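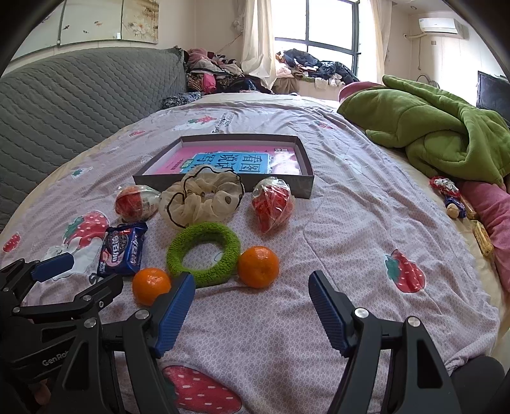
How to pack a snack box for a long coach trip

2 min read
Last updated: June

I've sent over 60 of these off to friends on the Silladus to Budon coach, and I still enjoy filling every one — it's such a nice thing to open when the road gets dull!

Step 1. Pick food that travels well. Mandarins are lovely, and so are small packets of biscuits. Put anything crumbly in a little drawstring bag. 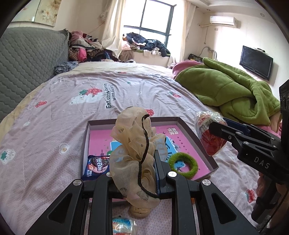 Step 2. Lay the flat things down first, then tuck a hair tie or some tissues into the gaps. Leave the lid off until you've had a good look for anything that rattles.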